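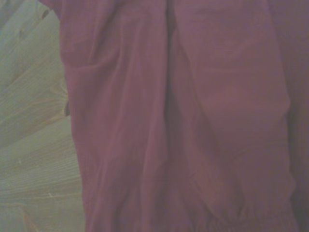
Galería: el mes en que el robot decidió que todo era un pantalón

En Brornico doblamos ropa con un brazo robótico, o al menos eso pone en la puerta. En junio nos propusimos llegar a 1000 doblados sin intervención humana. Llegamos a 108. En el siguiente intento el programa Plolari dio la prenda por sujeta, levantó la pinza vacía, dobló el aire con mucho esmero y anotó el resultado como correcto. Hizo lo mismo hasta el intento 116, momento en que Ye-ji Ha volvió de comer y pulsó la parada de emergencia.

Lo que sigue es una selección comentada de la revisión posterior. Quien busque el informe serio puede pedírselo a Thảo Đào, que lo ha escrito sin un solo adjetivo.

El agarre por la cintura

Repetimos el agarre con unos pantalones cortos de color naranja óxido, tomados por una esquina, cerca del extremo de la cintura elástica. Es el caso que Plolari llevaba peor: el elástico cede, los dedos se cierran un poco más de la cuenta y el programa entiende que ya no hay tela. O, según el día, entiende que hay tela cuando no la hay. El umbral de cierre estaba en 66 y venía heredado de las pruebas con toallas de Homari, que son gruesas, dóciles y no tienen cremalleras. Con los pantalones no se había vuelto a calibrar. Todos creíamos que lo había hecho otro.

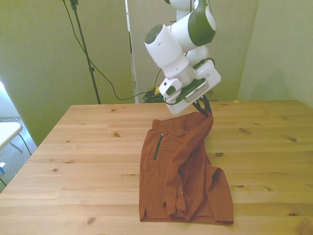 Lo que hemos cambiado

— El umbral se calibra para cada tipo de prenda y queda apuntado con el nombre de quien lo hizo. Thảo insistió mucho en lo del nombre.

— Si la pinza se cierra del todo, el brazo se detiene y avisa. Antes seguía adelante con una confianza admirable.

— Ningún ciclo largo se queda sin persona al lado, tampoco a la hora de comer. Ye-ji ha colgado los turnos junto a la parada de emergencia.

— El contador ya no suma un doblado hasta que la prenda se comprueba. La cifra diaria ha bajado bastante y Zervas, que paga el proyecto, ha preguntado por qué. Se lo estamos explicando por escrito.

Queda pendiente repetir la serie completa con el umbral nuevo. Las toallas, de momento, siguen saliendo perfectas.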